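**From the bench, April 29, 2025**

Hello again from the back half of the Cuvthorpe shop! Last issue I promised you a proper write-up of the gripper swap, and I've finally had enough time with both sets of fingers to have opinions. Strong ones, in one case.

Quick catch-up if you're new. We've been using the handheld grippers to record table-setting tasks, one in each hand, and for most of the spring they wore the thick rubber pads that came on them. The pads are lovely for cups. They're lovely for sponges, fruit, the little salt shaker, pretty much anything with a side you can squeeze. Then Itziar Cifuentes put dinnerware on the task list and my good mood went out the window.

The trouble with a plate is that there's no side! You have to get something under the rim, and a thick pad just shoves the whole plate along until it runs into something. I spent a full afternoon chasing one around the table. So Itziar drew up a thin metal finger, Tanola cut a batch for us (16 pieces, good clean edges, one bent in the mail), and I bolted them on over a sandwich.

The task we settled on for the comparison is plate to tray. Plate starts on the striped placemat, tray sits next to it, and you lift from the left and steady or guide from the right. I ran 60 tries with the pads and 60 with the thin fingers, same plate, same tray, same foam board on the table. 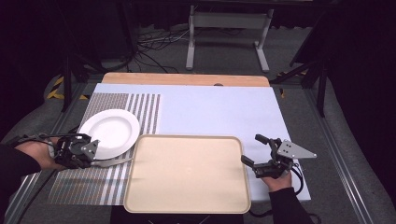 ### What I liked, what I didn't

The thin finger slides in under the rim and you feel it seat, even through the handle. With the pads I got 20 clean lifts. With the new fingers I got 49, and most of the misses were me rushing near the end. I also stopped gripping so hard, which my wrists noticed before I did.

Now for the grumbling. The thin ones are hopeless on the sponge — they pinch it in a line and it flops over. They also catch on woven fabric if you come in too low, so I've learned to touch the plate first and then slide down to the rim. And the cables are still a nuisance when both hands want to be near the tray at once. I tried routing them up my sleeves. Don't do that.

Itziar thinks we should keep both sets and swap by task. I'd like to try a finger that's thin at the tip and padded farther back, and she has already sent me a sketch of one with a small step in it, so I suspect I'm going to lose the argument and win it too.

### Odds and ends

- The Atmont controller update is on both units. Jaw position reads more smoothly near fully closed, and I haven't had a dropout since I installed it.
- We're at 834 saved recordings across all the tabletop tasks. The plate runs are in their own folder, sorted by finger type.
- If you want the drawing for the thin finger, write to me and I'll send it over. Mind the mounting holes, they're tighter than they look.
- Bowls are next. Wish me luck!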